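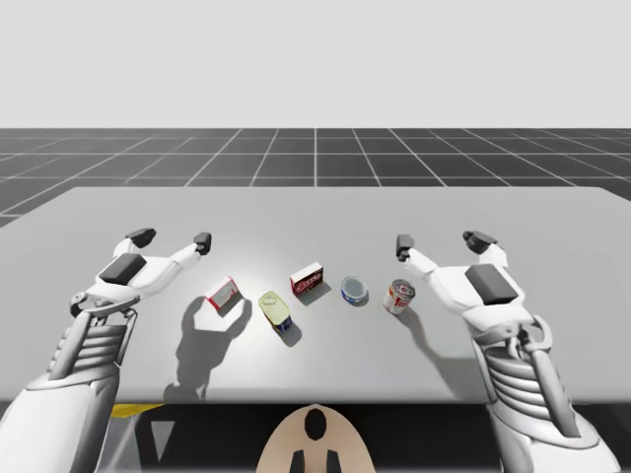 Teleop in sim: how many demos before you stop blaming the demos?

tinsnip
Posted 9:40 pm

Two-arm grocery task, simulated, driven from the couch with a pair of hand controllers. Operator picks a grocery item with the nearer hand, puts it in the drop zone, goes back to ready. I have 50 demos, all by me, all after dinner. The trained policy reaches for the soup can beautifully and then hangs there like a man who walked into the kitchen and forgot why.

Do I record more, or do I record better? I'm using the Skerine recorder on default settings, if that matters.

MacAulay
Posted 9:58 pm

More. It's always more. 50 is a warmup. We didn't see anything worth showing to a grown-up until we had 4,000, and those were from six different people.

gripe_strength
Posted 10:06 pm

Disagree with MacAulay, as is tradition. If you hover before every grasp, 4,000 demos will get you a world-class hoverer. Replay one at double speed and watch your own hands. I bet you stop over the can every time to judge the depth.

tinsnip
Posted 10:21 pm

Replayed ten. I stop over the can every time to judge the depth.

In my defense there is no depth. It's a flat monitor. I've been lining things up by the gripper's shadow like a sundial.

Abla Bataineh
Posted 10:30 pm

The shadow trick works for you, but be careful about teaching it. If the light never moves in your sim, the policy may learn the shadow too, and then the first time you change the lighting it will go grab a spot two inches from the can with total confidence. Ask me how I spent December.

Second camera, low and to the side, for the operator only. Or get a headset. I went with the headset and my depth pauses mostly went away. My dignity also went away, my kids have video.

MacAulay
Posted 10:34 pm

Or leave the pauses in and trim them afterward. Skerine has a filter for it, drop any step where neither hand moves past the threshold. Takes a minute.

gripe_strength
Posted 10:41 pm

And then the gripper closing gets trimmed too, because the hand isn't moving while the fingers are. I've seen that dataset. Arm swoops in, arm swoops out, can stays home.

MacAulay
Posted 10:43 pm

You set the filter to watch the fingers as well. It's a checkbox.

gripe_strength
Posted 10:44 pm

It's a checkbox that's off by default.

tinsnip
Posted 10:52 pm

It's off by default. I just checked. Moving on.

Other question. What do you all use for a start pose? Mine varies, I grab the controllers and go. Someone on the Limness board said to start every demo from an identical pose and someone else said that's the worst thing you can do. 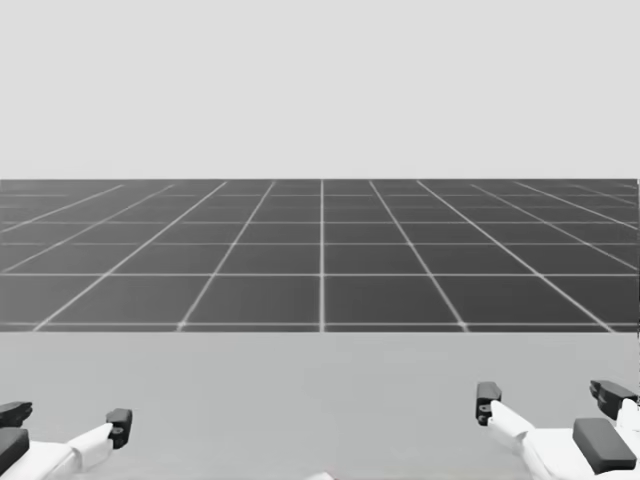
Both hands at the bare table, grippers facing each other.

tinsnip
Posted 10:55 pm

Should have said, the pic is the same setup with no groceries out.

Liviu Coman
Posted 11:15 pm

I'm in the vary-it camp, within reason. A few inches of wander at the start is good for the policy because it will never land exactly where you did. What you want to keep the same is the order of business. If you sometimes go left hand first and sometimes right hand first for a can in the middle, it learns to be undecided. I had one that reached with both and then politely backed off with both. Very well brought up robot. Useless.

So pick a rule. Left of center gets the left hand, right of center gets the right, dead center gets the right. Write it on a sticky note and put it on the monitor.

Abla Bataineh
Posted 11:19 pm

+1 to the sticky note. Also record some recoveries. Miss the can on purpose, open, back up an inch, try again. My success rate on the box was 60 percent with clean demos only and 87 after I mixed in fumbles.

MacAulay
Posted 11:26 pm

And how many demos did you add to mix in those fumbles?

Abla Bataineh
Posted 11:31 pm

Quite a lot.

MacAulay
Posted 11:32 pm

Thank you. No further comments.

gripe_strength
Posted 11:38 pm

He's going to be unbearable in the Zusance thread now.

tinsnip
Posted 11:50 pm

OK. Throwing out the old set, moving the light between episodes, side camera on, sticky note on. Fumbling on purpose should be no trouble, I have a natural gift. Will post the numbers when I have some, unless they're bad, in which case I was hacked.

Liviu Coman
Posted 11:54 pm

Don't throw out the old set. Hold it back and train with and without it. You'd be surprised how often the bad ones help a little.

gripe_strength
Posted 11:57 pm

They do not help a little.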